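Prunthorpe Equipment Planning: Hand-Held Grippers

Gallery updated July 31, 2022

Genji Honda put together this page for the sites that share the Prunthorpe equipment budget. It covers the hand-held gripper line only. Arms, mounts and compute are budgeted separately and have their own page.

The planning unit is a pair. Womomska and Koyama both asked in February whether single grippers could be ordered. They can, but the spares kit is priced per pair at $182, and the saving disappears once two singles are kitted out. The ceiling per site is $3,000, including spares and markers but excluding freight. 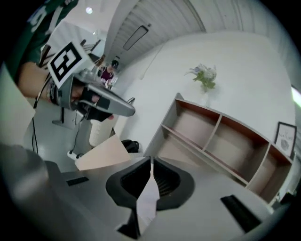 Gripper with a square fiducial marker on top, held by the black handle section. The cable hangs down from near the wrist.

Marker cards are a consumable and go on the consumables line. Order them in packs of 25. A card with a bent corner or a scuffed border should be replaced before the next session — the tracking software may still read it, but the pose error grows.

Finger pads are quoted by Gevaler at $160 a set, with the fasteners included. Sites with heavy use should plan for two sets per year. Cables are not part of the set. Specify the length on the order form, measured from the wrist to the connector with the arm fully extended, plus slack for turning.

Floor area is not charged to this budget. Shelving, stands and lighting go through the building request form.

Quotes older than one quarter need to be reissued before approval. Send revised quantities to Genji Honda with the site code in the subject line.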